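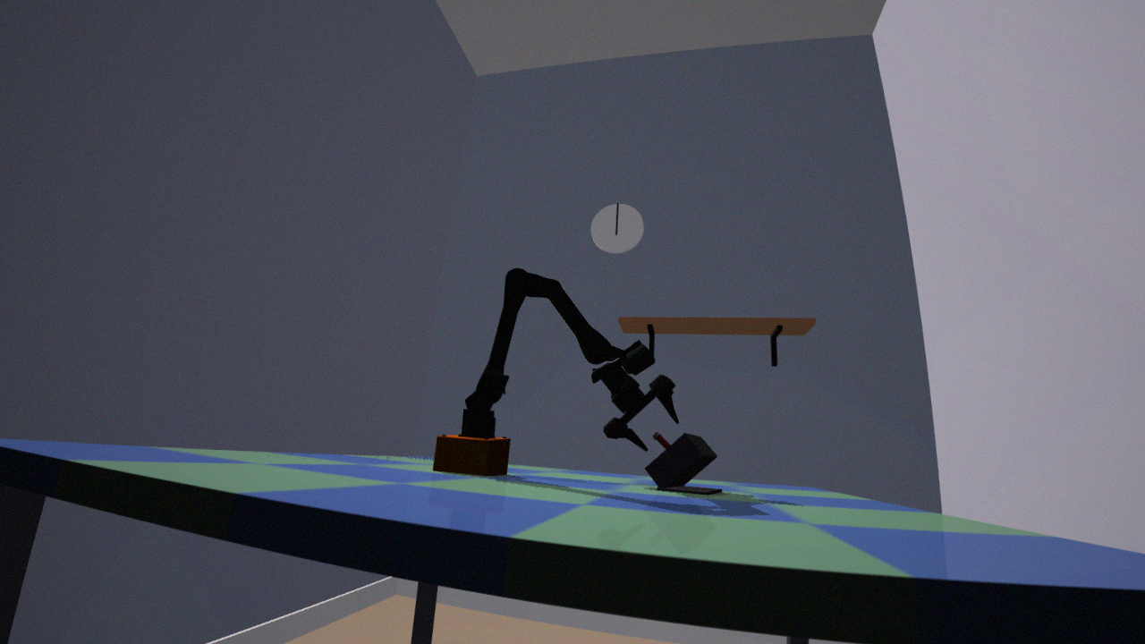
Publications > Working papers > Jeltholm Laboratory > Manipulation

June
Idahosa, Jeltholm Laboratory

4. Simulated handling tasks

4.1 Setup

The question in this section is a narrow one. We want to know whether a single arm with a two-finger gripper, trained only in simulation, can do the small pick-and-place jobs that come up in a kitchen or at a packing bench. These jobs include lifting a block by its handle, setting it down on a marked spot, and moving it off a plate. They are easy for people and still hard for most machines we have tested.

All trials were run in the Stillbridge simulator. Figure 3 shows the room used for the block task. The arm stands on an orange-brown base on a checkered table, with its forearm angled down toward a dark gray block. A short red rod sticks up from the block toward the gap between the fingers, and a flat, nearly black plate lies underneath. The fingers are open. The clock and the shelf on the wall play no part in the task and were kept so that the background would not be blank.

Figure 3. Block task in the simulated room. The gripper is open above the tilted block and its red rod.

The table pattern was chosen to make the camera's job harder. Large blue and green squares change the contrast along the edge of any object placed on them, and the tabletop also carries shadows and weak reflections. In an earlier version with a plain gray top, the policy learned to find the block by brightness alone and failed when the lighting changed.

4.2 Procedure

Each policy was trained on 400 demonstrations and then tested for 200 trials. The starting pose of the block was drawn at random within reach of the arm. A trial counted as a success if the block was lifted by the rod, carried to the target, and released without tipping over. A trial was stopped if the arm touched the table with any part other than the fingers, or if the block left the table.

We did not allow a second attempt within a trial. Some groups do, and their success rates are not directly comparable with ours. A home user may not mind a machine that tries again, but on the Bretham packing line, which supplied our task list, a missed grasp holds up the next station.

4.3 Results

The best policy completed 74 percent of the block trials. Most failures came at the grasp. The fingers closed on one side of the rod and pushed it away, which turned the block and left the rod out of reach. This happened most often when the block began at a steep angle, with the rod pointing away from the arm. Placing errors were less common. When they did occur, the block was usually released slightly too high and fell over on landing.

Changing the lighting lowered the success rate by 8 percentage points. Changing the wall colors had no effect that we could measure. We take this to mean that shadows on the tabletop are a larger source of error than the rest of the room.

4.4 Limits

A rate of 74 percent is too low for either setting. In a kitchen it would mean a dropped item every few minutes of steady work. On a packing line a person would have to stand by the machine, and the labor saved would be small.

The simulated block is rigid and its weight does not change. Cups, bags, and boxes with loose contents behave differently, and we have no results for them. The contact model also treats the rod as having the same friction along its whole length, which a worn or greasy handle would not have. Tests on a physical arm are described in Section 5, using the same success rule and the same limit of one attempt per trial.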